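Hi Farzana, March update on the Orakzai work, as promised.

The big news is that we moved the whole teaching setup outdoors! Usman and I had been stuck inside for weeks showing the arm the same toy-packing job, and the model was getting a bit too comfortable with our ceiling lights. Now it's sunlight, a lawn, a table and an open white box with soft toys to put in it.

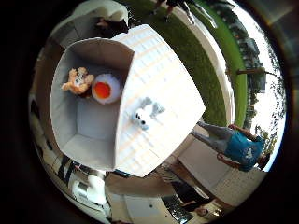
We logged 601 demos this month, all driven by hand over remote control, and kept the ones where the operator didn't fumble the grasp. Saqib is our best driver by a mile. He can do a clean toy in under 90 seconds, and I'm still well over that (sorry, I'm practicing). The box flaps give everybody trouble, because a toy set down on a flap has to be picked up again from a surface that bends. 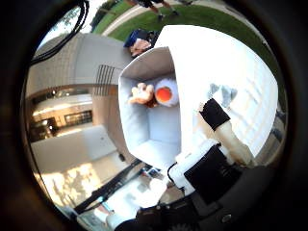
*Wrist view, open box with the orange-centered toy inside and the black finger pad to the right.*

Glare is my main worry. White box plus bright sun washes out a lot of the wrist video, so Mudassar is trying lower exposure settings this week.

Money is fine. We have four operator days left on the Trovlow budget, and I'd like to spend them on the next 100 demos, mostly small toys. Could you let me know if that's okay before I book Saqib?

Adeel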